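Sulastri Manurung
@sulastri_presses

ok so we had a scare with the button-pressing arm in October and I've been sitting on this thread long enough. It's about a red mushroom button that did not do what a red mushroom button is supposed to do. Long one, sorry, get a snack

Background for new people: our arm pokes buttons on a control box, over and over, and we log how well it goes. Glamorous! The project is called Zudon and most of my job on it is resetting things and swearing at timestamps

The box is an ordinary push-button station. Red on the left end, then amber, green, a darker red, and an emergency stop at the far right. Tuấn wired it up to a little input board so the computer knows which button went down and when

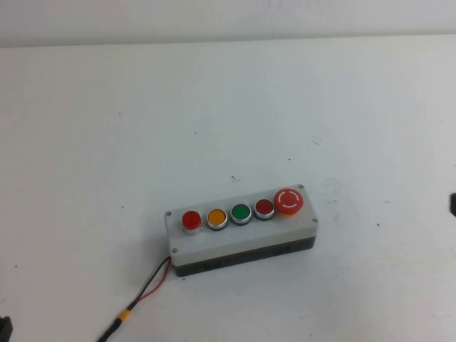

Tuấn Giáp, for those who don't follow him, does the electrical side and has strong feelings about ferrules. I do the software that tells the arm where to go. Remember that split of duties, it matters in a minute

The plan for that evening was a long unattended-ish run. "Ish" meaning one of us in the room at all times, laptop open, half watching. The arm goes to a button, closes its fingers, presses with the tips, backs off, waits for the signal, picks the next one. Repeat until dinner

And it was going great! Like suspiciously great. We were at press 387 and I was typing a smug message to the group chat

Then the arm came in low. It was going for the green one and it didn't stop at the cap, it kept leaning. You could hear the motors change note. The box started to creep across the table and the arm just went with it, very calm, like somebody pushing a shopping cart

Tuấn was closer than me. He did exactly what anybody would do, he reached in and smacked the big red button on the box

The arm did not stop

It did not stop!! It backed off, moved over, and came down again a couple of inches from his hand. He got his hand out. I hit the real stop, the one on the arm's controller, which was on the shelf BEHIND me, and everything went quiet

He's fine, no contact, not a scratch. I want that near the top of the thread and I see I've put it in the middle, so: HE'S FINE

Ok so why didn't it stop. The emergency stop on the control box is a target. It's one of the things the arm is there to press. It was wired to the input board the same as the other four and all it did was write a line in a log file. We both knew this! Tuấn is the person who wired it! And with a robot leaning on the furniture in front of him his hand went to the big red thing anyway

I keep thinking about that. If the guy who did the wiring goes for it, any visitor would too. Any student, any person who wandered in to ask where the good scissors are

Looked at the log after and there it is, his smack, neatly recorded as a successful press. The software gave the arm credit for it. I laughed for a long time in a way that was not entirely about the joke

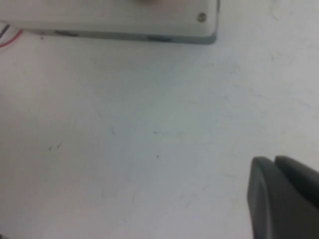
Right, the second half, which is the part that's my fault. Why did it lean in the first place

The press move is supposed to end on whichever comes first: the button signal, or a force limit, or a depth limit. Three ways out. Felt like plenty when I wrote it

Way out number one, the signal. The input board had dropped its USB connection a little while before. The laptop held on to the last values it had seen, so from the arm's point of view every button was simply up, forever. It would never have heard the green one go down

Way out number two, force. I'd raised the limit that morning for the mushroom, which needs a much firmer push than the flat ones, and I raised it for everything when I should have raised it for that one button. I have the commit. The commit message is "force tweak". Great work past me

Way out number three, depth. Depth was measured from where the program thought the lid was, and it thought the lid was 7 mm lower than it was. We'd moved the box after lunch, and the calibration had saved to a folder that the run script wasn't reading from. So the arm was being perfectly obedient about a lid that didn't exist

Each of those I'd have called a small annoyance by itself. I had two of them on my bug list already, one marked "low"

How the presses before that one looked fine with the lid in the wrong place: the signal was catching them. Finger touches cap, cap goes down, signal arrives, arm stops. It never needed the depth number, so the bad depth number never showed. As soon as the board dropped out, the first press after that was the lean. There was no run of iffy ones to warn us

I did a replay the next morning with the arm powered down and just the log, sipping coffee, going line by line. The gap between the USB dropping and the lean was 47 seconds. The arm was moving to its wait spot and pausing for most of that. I had a laptop on my knees with the answer on it and I was looking at the group chat

Somebody's going to ask so: yes the arm has its own collision detection. It was on. A slow push with a raised limit doesn't look like a collision to it, it looks like work

What we changed, and please argue with me in the replies if you'd do it differently

The real stop now lives on the front edge of the table, clamped down, on the side where people stand. One more on the other side. If you're close enough to touch the box you're closer to a real stop than to the pretend one. We both walked around the bench slapping them with the arm moving slowly and it halted every time

The mushroom on the box is now ALSO a real stop whenever a person's in the room with the arm live. Tuấn ran it through the safety relay with a key switch. Sessions where the arm has to practice pressing it need the key turned and the table guard shut, and the key lives on his lanyard, and he makes a face when you ask for it

I went back and forth on that one. My first idea was a sticker. Just a sticker that said NOT A STOP. Tuấn looked at me for a while and asked if I'd read a sticker with an arm coming at me, and, well, no

Heartbeat on the input board. It ticks, the laptop listens, and if 2 ticks go missing the arm freezes where it is. This took me under an hour to write. I'd like that hour back from several months ago please

Force limits are per button now. The flat ones get a gentle one. And the run script refuses to start if the calibration file is older than the last time anybody logged moving the box, which makes everyone grumpy, me included, and I've left it in

Also the arm touches the lid very softly in a bare spot before each session and compares that with where it thinks the lid is. If they don't agree it won't go near the buttons. Should've been there from day one, every bench I've ever admired does this

We've been back on normal sessions since. I sit facing the table. Phone in the drawer 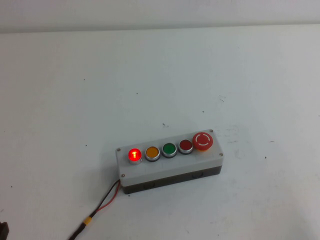
Gakiditz Robot Lab · Bench Automation Team

Couple of answers to stuff from the replies so far

"Why not just use a box without an e-stop on it?" We talked about it! The Wiken people we share our button data with want mushroom heads in the set, they're on so many real panels. So it stays, with the key

"Did you report it?" Yes, same night, as a near miss. The form has a box for "equipment involved" that fits maybe a dozen letters. I wrote "robot, button"

"Did the box survive?" Totally. There's nothing wrong with the green button that we could find, and we checked it more thoroughly than it deserved. Those panel buttons are built for people in work gloves having a bad day

"Which gripper fingers?" The plain rounded ones. I've had a couple people suggest a springy fingertip so that a lean turns into a squish, and I love this, Tuấn's printing one to try. If it works I'll post the file in the Zakaria channel with the other parts

To the person who said their lab has a dead e-stop bolted to the wall from the machine that used to be there: please go take it down. Or put a bag over it tonight and take it down tomorrow, whatever gets it out of reach

I'm putting the heartbeat code up once I've cleaned out the variable names, some of them are not suitable for work. Reply if you want a ping when it's there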